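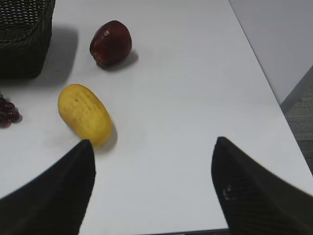 Thank you for your patience in waiting for this report, which covers the second stage of the Kemdale Backyard Fruit Project and should have reached the Ristić Fund a little sooner than it has. We wanted to get through the last of the citrus before writing, and the citrus was in no hurry. When we first applied to you, we said that we would like every household in Kemdale to have good fruit within easy reach, and it's still the simplest way I can put it. A bit of yellow fruit on a plain white table is a cheerful thing to come in to, and a surprising number of people in our town were going without it while lemons and grapefruit were dropping into the grass two streets away. Your grant was meant to help us close that gap, and I'm pleased to say we have made a fair start.

Kemdale Backyard Fruit Project
Progress report to the Ristić Fund, second stage
2019-11-22

Where we are up to

For this stage we set ourselves a target of 40 trees under regular care, meaning trees in private yards where the householder has agreed to let us prune, net, pick and tidy up in return for keeping as much of the crop as they like. We have reached 50. Most of the extra trees came to us by word of mouth over back fences, and a good few are on the hill behind the old dairy, where the blocks are big and the people who planted them have reached an age where ladders are no longer a good idea. Lemons make up the largest share, then mandarins, then a very mixed bag of plums, apples, loquats and one enormous persimmon that has its own following in the street.

The agreements with householders are a single page and they have worked well. We did change one line after winter. The first version said we would pick "when ripe", and we learned that people hold very different views about when a mandarin is ripe. The new version says we will ring beforehand and pick on a day the householder chooses. It costs us a bit more time on the phone, but the calls tend to be lovely ones, and we've picked up a fair amount of local knowledge that way about which trees crop every second year and which ones sulk after a dry spring.

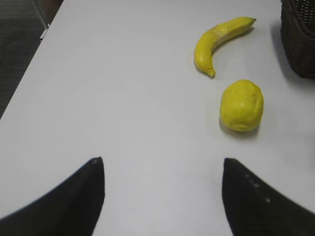
Sharing out the fruit is the part of the work that has changed most since our last report. We had planned on a single pick-up point at the hall, open one afternoon a week. It was well used by people who live near the hall and hardly at all by anyone else, and when we asked around, the reason was the obvious one, that a bag of grapefruit is heavy and the bus doesn't run up Sallovau Road after lunch. So in autumn we moved to small boxes left at places people already go, such as the library, the chemist, the school gate and the laundromat. There are now 11 of these boxes. The shopkeepers and staff have been very good about them, and the chemist has asked whether we could bring more mandarins and fewer lemons, as the lemons seem to outlast everybody's interest by the end of the week.

We know lemons are a problem and we are working on it. There is only so much a household can do with them, however many recipe cards we print. Some now go to the bakery, which makes a very decent curd, and some to the primary school for its cooking afternoons. We would like to try preserving in a proper way next winter, and I'll come to that further down.

Pruning and tree care

We ran pruning mornings through the cooler months, in people's own yards, with the householder's tree as the lesson. They were popular, to the point where we had to start a list. I had expected mostly gardeners, but a good part of each group were renters who had moved into a house with a neglected plum out the back and wanted to know whether they were allowed to touch it. We wrote a short letter that tenants can give to their landlord or agent, explaining what light pruning involves and offering to do it at no cost. So far every reply we've had has been a yes, though some were slow in coming.

Gall wasp is the one real worry. It's in a fair number of the lemon trees on the western side of town, and we're cutting out the swollen wood each winter and bagging it before spring. Progress will depend on the neighbours doing the same, so we have put a plain notice in the library window and another in the school newsletter. If we miss a few yards, it will simply come back over the fence, and I would rather tell you that now than have it come as a surprise in the final report.

Equipment and money

Most of the equipment budget went on ladders, nets, picking bags and crates, all as listed in the application. The ladders are three-legged orchard ladders and they have been worth every cent on sloping ground. The larger purchase was the second-hand cool cabinet from Zasel, which came in a little under the quote. The saving went towards replacing nets after the August winds, and I hope you'll be comfortable with that. The change is shown on its own line in the attached statement.

The cabinet has made a bigger difference than we thought it would. Before we had it, anything picked had to be out the door by the next day, and a wet morning could throw the whole week out. Now soft fruit can sit for a few days, and we can pack the boxes at a sensible hour. 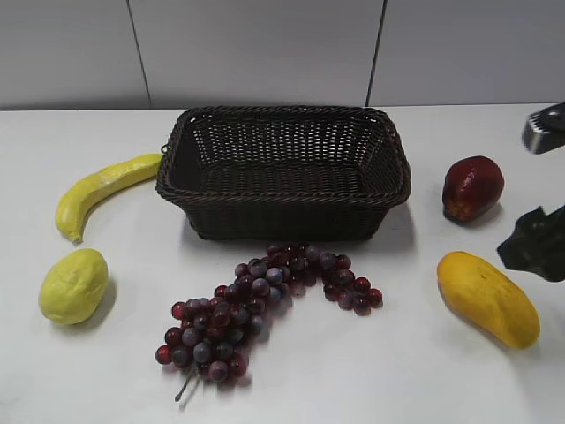 We also spent a modest amount on fuel, as the move to the smaller boxes means more driving. A round of the boxes takes most of a morning. Next year we'd like to split it into a north and a south run, so that whoever is driving can be home for lunch, and so that the fruit at the far end of the round isn't always the fruit that has spent longest in the back of a warm wagon.

What comes next

Summer stone fruit is nearly on us. The early plums are colouring now, and we expect February to be the heaviest month, with the apples starting before the plums have quite finished. We have asked the hall for longer hours then and they've agreed, provided the floor is swept.

With the remainder of the grant we plan to plant 40 young trees in the yards of people who would like one and don't have one, beginning with the units along Sallovau Road. Dwarf stock will suit those yards best, and the nursery is holding an order for us until the ground cools.

The preserving idea would sit outside the present grant. It would need a registered kitchen and somebody with the right food safety certificate, and we're pricing both at the moment. If the figures look sensible we would like to send you a short outline in the new year and hear what you think before we go any further.

The final report for this stage will follow once the apples are in. You would be very welcome to come up and see the trees before then, and if it happens to be plum season, please bring a bag.

Project coordinator, Kemdale Backyard Fruit Project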